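Notebook - Punness test shed, May, bench two
Started 8.40, packed up when the light went

Right, rocket motor stuff again. Luuk wants the case burst results written up before the range booking and I've been putting it off, so this is everything in one go and somebody can tidy it later.

We had three of the short steel cases left from the Murkuvico batch, the ones with the rolled seam that Ánh never liked. Filled them with water, capped both ends, pumped up slowly behind the screen. First one went to 82 bar and sat there happily for the full hold. I was quite pleased with that! Second one also held at 82, but there was a weep at the forward cap by the end (I had a ring of damp paper towel to prove it). Changed the O-ring, greased it properly this time, pumped it up again, no weep. So that's my assembly and nothing to do with the case. Noted in red on the sheet so I don't pretend otherwise in a month.

Third one we took all the way. It let go at 217 bar, along the seam, more or less where Ánh had said it would, and she has been very decent about it. The split starts a thumb's width from the aft end and runs forward nearly straight. No bits flew off, just a big thump and wet shoes. Nhung had guessed 300 in the tea room sweep and I had guessed 50 less than her, so Luuk takes the biscuits with 220. Irritating.

What I don't like is that the split runs past the weld stop. On the last batch it always stopped there. Might be a different coil of steel, might be the welder was set hotter. I've cut a strip from each side of the split and bagged them, labelled V3-left and V3-right, in the drawer with the broken calipers. Diệp, if you're reading this, could you put them under the microscope before you start on the nozzles? I'd like to know whether the grain looks pulled or just snapped.

Pressure gauge: the dial one and the Vurkari sensor disagreed again. They match nicely low down and then drift apart past the halfway mark, dial reading high. All the numbers in here are from the sensor. I still think it's the dial, it got dropped in March and has never been quite itself, but we should send both off for a proper check and stop arguing about it. Thảo has the form.

Pump handle is getting stiff too. Took it apart over lunch, found a curl of PTFE tape wedged in the check valve (mine, almost certainly, I do tend to go round one time too many). Picked it out with tweezers and it went back to normal. New rule for me: two turns of tape, start one thread back from the end.
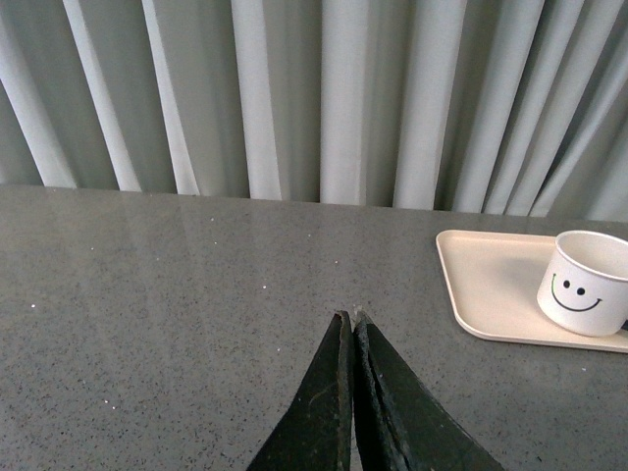
Pale curtain and speckled grey worktop.

Spent the rest of the afternoon on the telemetry box for the Vương flight. The radio drops out whenever the recovery servo moves, and I'd blamed the aerial for a week. Put the scope on the supply line and there's a great dip every time the servo kicks in, so the radio is browning out and restarting. Stuck a fat capacitor across it and the dip is smaller, though the radio still restarted twice in a long run of tries, so it isn't fixed. Thảo reckons a separate battery for the servo and I think she's right - it costs us a bit of weight in the nose but we were adding ballast up there anyway.

Still to do: weigh the spare battery with its lead on, ask Murkuvico for the coil number on this batch, find out who has the torque wrench. I've also left the burst case on the shelf by the door with tape over the edges of the split. It's sharp, mind your hands.

Luuk wants to talk about dropping the working pressure a notch for the first static firing. Fine by me. Nhung is redoing the throat sizing tonight, so I'll hold off machining anything until I've seen her numbers.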